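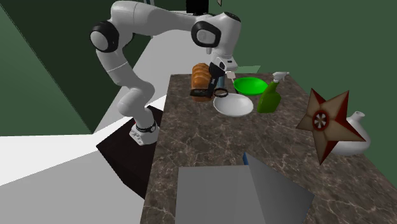
Vunow kitchen pack with the Biromeck two-finger gripper: my impressions after one month

I bought the Vunow kitchen pack in February, when I had to choose a gripper for a small arm and did not yet have the arm. Vunow is a simulator, and the kitchen pack is a paid addition to it. It contains the room, the counter, a set of household objects and three gripper models which can be mounted on the same white arm. In this review I write mostly about the Biromeck two-finger model, but I also tried the other two, and I will say a few words about them.

Installation

It took me one evening. The manual says that the pack finds the main program by itself, but on my computer it did not, and I had to write the path by hand in the settings file. After this the program started without errors. The pack is heavy for an older machine. With both cameras switched on, my laptop became slow, and I had to reduce the quality of the shadows. Then it was comfortable again.

The objects

The choice of objects is better than I expected from the shop page. There is bread, there are bowls and a plate, a spray bottle with a trigger, a white vessel with a short spout, and also some strange things such as a large star with a wheel pattern in the centre. I like that the star is there. A gripper which can hold a bottle may have much trouble with five points and a flat body, and I learned more from such a shape than from a row of boxes.

The bread does not deform. You can close the fingers on it with full force and it behaves like a piece of wood. For testing if the fingers open wide enough this is fine, but for force control it tells you nothing. I hope they will improve it.

The Biromeck gripper

The model is carefully made. The edges and screw heads are drawn, and the contact surfaces seem to follow the shape you see on the screen. In cheaper packs I had the problem that the fingers touched the object too early, before they visually met it. In this one I found such an error only at the outer corner of one finger.

I made 200 attempts of picking with the Biromeck, always with the same starting position of the arm and with objects placed at random by the program. Roughly 70 per cent ended with the object lifted and held until I stopped the run. The spray bottle was the easiest when approached from the side. From above, the fingers often met the trigger and pushed the bottle over. The plate was the worst. If the fingers do not come to the rim at a low angle, they slide, and the plate turns away.

The closing speed can be changed during the movement, and I used this very often. The default value is too fast in my opinion. I reduced it to half and the thin objects stopped jumping.

The cameras

You receive two views, one of the room and one close to the gripper. The room view shows well how the arm is bent and if the elbow will come near to the wall. For the last part of the approach I almost did not look at it.

The close view is what I paid for, and it is good, but the gripper takes a very large part of it. With the Biromeck, the whole lower part of the image is black hardware. If your software has to find small objects, please count on this, because what lies behind the housing is simply not available to it.
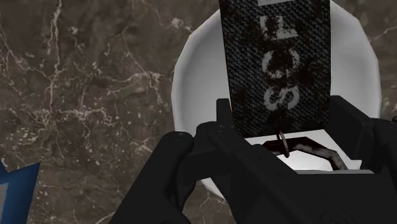
Close view with the Biromeck: "SOL" tag with its cord loop below, white bowl behind.

The tag is my favourite object for this test. The surface has a fine woven pattern, the letters are rough, and the cord loop is thin and pale, so over a white bowl it gives a weak contrast. My detector found the tag easily and lost the loop again and again. When I moved the target to the darker marble, the results became better. The marble itself is full of light veins, and at first my detector took some of them for cord. I had to train it again with more pictures of the empty stone.

The other two grippers

The Makokha model has longer fingers and hides less of the close view. It reaches into a bowl more easily, but at full reach I saw a small trembling which I could not remove with any setting. The Civthorpe is a short and strong model. It held the bottle very well, and for the plate I could not use it at all. Changing between them takes a restart of the program, and this becomes tiring when you compare the same task three times.

Would I buy it again

Yes, mainly for the close view and the honest contact of the Biromeck. For my work I finally selected the Biromeck shape, with a narrower housing if I can find one. If you mostly handle soft food, I would wait for a newer version. The documentation needs an index, and support answered my question about the path on a Sunday, so I have no complaint there.

Kiprono Biwott

Contact | Copyright Kiprono Biwott, all rights reserved | Back to top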